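The Drernonholm Museum will open "Skosia: Painters of the Northern Harbor" on 14/01/2020 in its east galleries. The show brings together 824 paintings, drawings and prints from the museum's own holdings and from the Belolus Collection, the oldest dated 1785. Most of the works on paper have not been shown before.

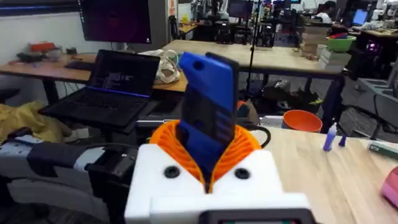
Upright blue block with a small round hole near the top.

Curator Sharada Iyer has arranged the exhibition by workshop, with 11 rooms that follow the painters from their first harbor views to the late portraits. A separate room holds letters and account books lent by the Nair family. Labels are in large print, and a printed guide is available at the front desk.

The exhibition stays open through September. Admission is included in the regular museum ticket. School groups should book ahead through the education office.
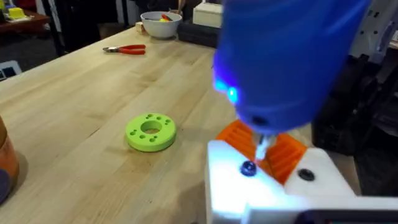
Karthikeyan Pillai called the letters "the part I would come back for" and said the late portraits looked different to him after reading them.

A catalog edited by Harish Bangera and Rima Dabbas is on sale in the museum shop.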